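Writing Safe-Working Rules for a Simulated Two-Armed Robot
Final report, second-year group project
Arnley College, Robotics and Society module

Why we chose this

When our group first sat down on a wet Monday to pick a topic, most of us wanted to build something. We ended up writing rules instead, which sounds far less exciting, and I will admit there was a certain amount of grumbling over the biscuits. By June we had all grown rather fond of it. The question we settled on was a simple one to ask and a slow one to answer: if a class of students is going to share one simulated robot, what should they agree on before anybody presses start?

The simulator we used is called Wollia, and the room we worked in is one of its ready-made ones, known as Jotura. It has a robot with two arms and plenty of things to reach for, and it had been used by the year above us, who very kindly left us their notes. Their notes were cheerful but did not agree with each other. One person measured a reach from the shoulder, another from the gripper, and a third did not say. We spent the best part of two weeks finding that out, and it shaped nearly everything that came after.

What we did

We began with the Bilyk checklist, a set of house rules our department keeps for the real machines in the workshop. It has 53 points. Plenty of them make no sense in a simulator (we did not need a rule on tying back long hair) but a surprising number carried over with only small changes of wording. We kept the ones on naming, on stopping and on writing things down, and then added our own.

After that we tried the draft rules on ourselves. We planned 500 trial runs and logged 506, as two of us had not noticed that the others were already finished. Of these, 400 were done with the draft rules in force and the rest without, so that we would have something to compare. I should say that the two sets were not equal in size and were not done by the same people on the same days, and our tutor was quite right to circle this in red. We would plan it better another time.

The rules we ended up with

Every run has a name, a start state and one person who answers for it. The start state is saved before the run and is never tidied by hand afterwards.

Both arms are counted as moving, even if the task only needs one. This was the rule we argued over most. It is very easy to plan for the arm you are watching and forget the other one, and several of our early logs do exactly that.

A gripper with nothing to hold is left open, and the log says so.

Objects are described by what they look like as well as by their name in the software. A reader who only has the pictures should be able to tell which thing is meant — we lost a whole afternoon over this.

Camera views are saved as they come, even when they are tilted or awkward. Nobody straightens or crops them for the report.

A run that is stopped early is kept and marked as stopped. It is not deleted, however embarrassing.

What we found

The logs written under the rules were easier to read, and we could repeat most of those runs from the notes alone. Whether the robot was any safer is harder to say, given that nothing in a simulator can be hurt. What did change was how we talked to one another. People asked before altering a start state, and handing over at the end of a session took minutes where it used to take half the evening. 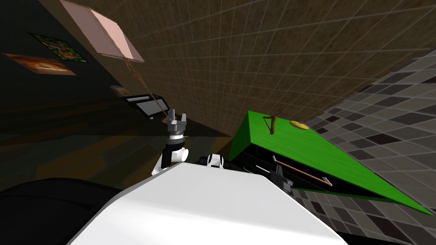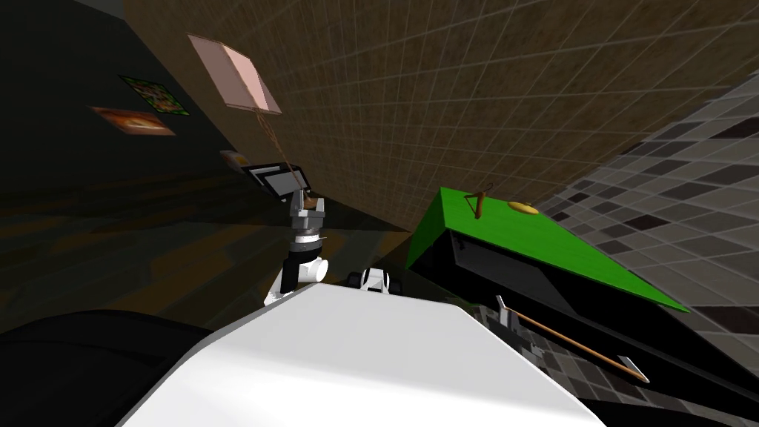
Figures 1 and 2. Two views in the Jotura room, with one gripper raised and the yellow disc on the green-topped surface to the right.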